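Textile Care and Household Practice
Notes for Session 4: Folding the soft, dark and difficult stuff
Ursina Lanz

OK, a few leftovers from last time first. The sign-up sheet for the linen closet visit is still on the door, and whoever borrowed my copy of the Vuvard folding manual, please bring it back before Session 5. It has my notes in the margins and I can't teach hems without them!

So, last session we did shirts and pillowcases, which are the easy end of things. Crisp cotton holds a crease. You press it with the side of your hand and it stays where you put it. This week we move on to fleece, brushed knits, sweatshirt fabric, anything with a bit of fuzz on it, and I'm going to ask you to forget about sharp creases completely.

Fuzzy cloth has loft. That means there's air in between the fibers, and every time you fold it over you're stacking up air along with the fabric. Fold a T-shirt in four and you get a neat little packet. Fold a fleece in four and you get a loaf of bread. Most of you tried to fix the loaf by pushing down on it (I watched you), and it came right back up the second you let go.

What works better is fewer folds, and longer ones. Sleeves in first, flat against the back. Then sides to the middle. Then once up from the hem, and stop there. If your shelf is too short for that, roll it – don't go for the extra fold.

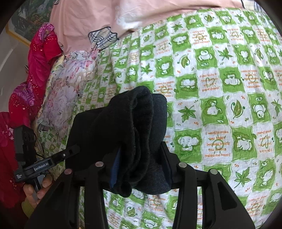 Dark colors bring their own trouble. On a black garment you lose the seams, and the seams are what you line everything up by. I do all my black things on a bed with a light or patterned sheet under them, so at least the outline shows up. For the inside lines you go by touch. Run your thumb down from the armpit until you feel the side seam, pinch it, and let the rest hang. Dineo Rampersad taught me that one back when we both worked in the laundry at Ngcobo, and she could do a whole cart of black sweatshirts with the lights off, or so she claimed.

A word on picking up. If you grab a soft piece by the middle, the layers slide past each other and you get a big loop in the center with the edges going wherever they like. That's fine if you're moving it to the hamper. For anything already folded, slide your flat hand underneath and lift from below, other hand on top. Same as a pie crust.

Lint: brush before you fold, always in one direction. Once lint is folded in, it gets pressed into the nap and you'll be picking at it all winter.

For next time

Fold five fuzzy items at home, any color, and leave them stacked overnight. Measure the height of the stack in the evening and again in the morning, and write both down. Bring the numbers, we'll put them all up on the board.

Read the Fandotora handout on knits, first half only. The second half is about steaming and we don't get there until March.

The quiz on fiber names is worth 50 points and spelling counts a little – I'm not a monster about it.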